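Gravadores acústicos no quintal: notas de um ano a contar morcegos

2020-12-27

Passei a maior parte deste ano a registar ultrassons a partir da mesma janela e prometi à Leonilde Bragança que punha os apontamentos por escrito antes de me esquecer de como fiz as coisas. Ficam aqui sem grande ordem. Quem procura uma introdução à bioacústica encontra textos melhores; isto interessa sobretudo a quem já tem um gravador e não sabe o que fazer aos ficheiros.

O equipamento é um Todico de primeira série, comprado em segunda mão ao Ákos Dobos, com microfone externo e três metros de cabo. Amostra a 384 kHz, o que em teoria permite registar até 192 kHz. Na prática a sensibilidade do microfone cai bastante antes disso, e para as espécies que me passam à frente da casa não faz falta mais. O morcego-anão emite com o máximo de energia perto dos 45 kHz, o morcego-pigmeu perto dos 55. O morcego-rabudo fica muito abaixo, entre os 10 e os 14 kHz, e há quem o ouça sem aparelho nenhum. Eu já não ouço.

O gravador trabalha por disparo: só guarda ficheiro quando o sinal ultrapassa um limiar acima dos 8 kHz durante um tempo mínimo. Em maio deixei o limiar no valor de fábrica e ao fim da primeira série de noites tinha 2951 ficheiros. Abri-os todos. Com morcegos eram 272. O resto dividia-se entre grilos, ralos, chuva nas folhas da figueira e uma fonte comutada do vizinho, que produz uma risca perfeitamente horizontal aos 31 kHz e que durante duas noites tomei por coisa mais interessante.

Subi depois o limiar 6 dB e a proporção melhorou, com um custo que convém ter presente. O morcego-de-ferradura-pequeno emite acima dos 105 kHz, o som atenua-se em poucos metros de ar e chega ao microfone muito fraco. Com o limiar alto, essa espécie desaparece dos dados mesmo que passe todas as noites. Por isso as minhas séries de antes e depois de maio não são comparáveis, e não as vou juntar no mesmo gráfico.

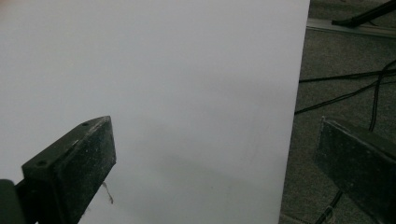 Quanto à orientação do microfone, comecei com ele apontado ao céu, na vertical. Capta bem em todas as direções, mas junto à parede recebe o eco do reboco alguns milissegundos depois do sinal direto. No espectrograma cada pulso aparece duplicado, com uma sombra à direita, e a medição da duração sai errada por excesso. Com o microfone afastado da parede numa vara e inclinado a 45 graus, o eco continua lá, mais fraco e mais tarde, e já se separa do pulso a olho.

A classificação automática merece um parágrafo à parte. Usei o Urkton na versão gratuita, que devolve uma espécie e um valor de confiança por ficheiro. Para o género Pipistrellus acerta quase sempre. Para Myotis, não aceito nada do que ele propõe. Os pulsos são varrimentos muito inclinados, de banda larga, e a forma depende mais do sítio onde o animal voa do que da espécie. Um Myotis em espaço aberto alonga o pulso, o mesmo animal entre ramos encurta-o. Nos meus registos ficam todos como Myotis sp., e assim vão para quem os quiser.

O Wajid Kiani discorda. Defende que, com uma amostra grande e um filtro de confiança apertado, se pode chegar à espécie em parte dos casos, e mandou-me os resultados da gruta onde trabalha. São bons, mas ele sabe de antemão que espécies lá hibernam, por as ter visto penduradas no teto. Eu tenho uma figueira e um candeeiro de rua. A informação prévia dele não se transporta para cá.

O candeeiro, já agora, foi substituído no verão. Era de sódio e passou a LED branco. Os morcegos-anões continuam a caçar por baixo dele, com os zumbidos de captura bem visíveis nos espectrogramas: os intervalos entre pulsos encurtam até a sequência parecer um traço contínuo. Não sei dizer se caçam mais ou menos do que antes. A mudança de lâmpada calhou na mesma quinzena em que parti o suporte do microfone e o deslocei para o lado da rua, de modo que as duas variáveis se alteraram juntas.

Sobre armazenamento: cada ficheiro de cinco segundos, mono, a 16 bits, ocupa perto de 4 MB. Uma pasta com 3000 ficheiros passa dos 11 GB, e o programa do Todico fica muito lento a listá-la. Passei a criar uma pasta por noite, de pôr do sol a nascer do sol, com a data da véspera. Os ficheiros de ruído apago-os passado um mês, exceto uma amostra que guardo para testar limiares.

As pilhas de hidreto metálico aguentam duas noites no verão. Em dezembro, com noites mais longas e temperaturas baixas, aguentam uma. Nesta altura há pouca atividade, embora em noites amenas ainda apareçam passagens isoladas de morcego-anão, a última há pouco mais de uma semana.

Falta-me calibrar o microfone. A cápsula passou um ano à humidade e desconfio que perdeu sensibilidade acima dos 60 kHz. A Ratree Saithong emprestou-me um emissor de referência da Sugawara, que dá um tom de 40 kHz e mais nada, o que serve para verificar um ponto da curva. Para o resto vou precisar de outro emissor, ou de uma cápsula nova para comparar lado a lado. Se alguém tiver medido a degradação destas cápsulas ao ar livre, agradeço os números nos comentários.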